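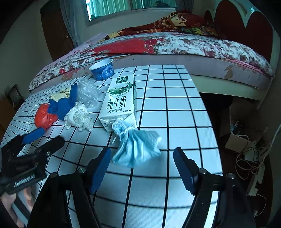

School breakfast program

A school breakfast program is an arrangement under which a school serves a morning meal to students before or shortly after the start of lessons. Programs may be open to all students, limited to those from low-income households, or offered at a graded price. They are usually run alongside a lunch program and often share its kitchen, staff and record keeping.

Service models

In the traditional model, students eat in the cafeteria before the first bell. Costs are low, but attendance depends on bus schedules and on how early families can bring children to school. Late buses are the most frequent cause of missed meals in rural districts.

Breakfast in the classroom moves the meal into the first 10 to 15 minutes of the school day. Food is packed in insulated bags by the kitchen and carried to each room. The teacher marks a roster, and leftover items are returned with the bag. Participation is generally higher than under the traditional model, though cleaning work increases and some teachers object to the loss of lesson time.

Grab-and-go service uses carts or kiosks near entrances. It is most common in secondary schools. A variant, second-chance breakfast, is served during a mid-morning break.

Menus

A typical menu has a grain item, a fruit and a serving of milk. Hot items are less common outside the cafeteria model. Shelf-stable milk is used where refrigerated storage is limited – mainly in small schools and at satellite sites. Substitutes are provided for students with a documented allergy.

Funding

Most programs combine a per-meal payment from a government body with student fees and district funds. Payment is tied to the number of meals recorded, so errors in the roster directly affect income. Schools with a high share of eligible students may be allowed to serve all meals free of charge, which removes the need to collect individual applications.

Example: Hoton district

The Hoton district began classroom breakfast at 8 elementary schools and later extended it to 11. In the first month of full operation, 624 students took part on an average day. A review by Wanting Yu and Mingxuan Cai found that rosters were complete in 94 percent of classrooms. The review recommended a single roster form for all schools and a later pickup time for the bags. Both changes took effect in May.

See also

School lunch program
After-school snack service
Summer meal sites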